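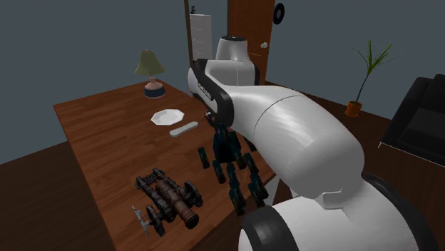 4. Oiling and Waxing a Wooden Tabletop

The Duner kit will finish one table, or ruin one, depending mostly on how much oil you pour. Read this section through before opening the can, then read step 3 again. On a reddish-brown top with narrow plank lines, the oil likes to settle along those lines and sulk there, so plan to wipe along them and never across. Move any lamps, plants and mail out of the way first. They will not enjoy the sanding.

1. Sand the top with the 60-grit sheet only if the old finish is flaking. Otherwise start with the 200-grit and be gentle. Follow the grain, including the parts of it you find inconvenient.

2. Vacuum, then wipe with a barely damp cloth. Let the wood dry overnight.

3. Pour out a puddle of oil the size of a coaster. A coaster, please, and not a placemat. Spread it with the gray pad until the surface looks evenly dull.

4. Wait 13 minutes and wipe off everything that has not soaked in. If the cloth drags, you waited too long. Add a few drops of fresh oil, loosen the mess and wipe again.

5. Leave the table alone for a full day. No coffee cups. No "just for a second."

6. Rub on the wax in small circles and buff with a clean cloth. Stop when your arm complains or the top shines, and write down which came first if you plan to call us.

CAUTION: Oily rags can heat up and catch fire by themselves. Lay them flat outdoors to dry, away from anything that burns, or put them in a metal can filled with water and close the lid. Do not ball them up and toss them in the trash.

NOTE: The 500 ml can covers one large table with two coats. Earlier printings of this guide said three coats -- Sylvie Lapointe tested this on her own dining table and would like it known that the third coat stayed sticky until June.

NOTE: Kołodziej wax may be used in place of ours. Astden spray polish may not. It leaves a film that the oil cannot get through, and you will be back at step 1 with the coarse paper.

For white rings and other signs of family life, see section 5.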